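Keep the old machine

My desktop is nine years old and I have no plans to replace it. It has had two new drives and more memory in that time, and the bill for all of it came to less than a basic laptop from Zarkero.

People tell me this is false economy. I don't agree. Most of us write letters, pay bills and look at photos, and a computer from 2015 does that perfectly well.

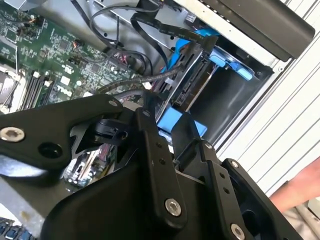

The trouble is that makers have stopped selling parts. Kurkora used to post out a fan or a power supply within the week. Now their website offers 10 per cent off a new model – and no spares page at all.

I would like a plain rule: if you sell a computer, you sell the parts for it for at least ten years. Prices might go up a little. I would pay that, and I think plenty of others would too.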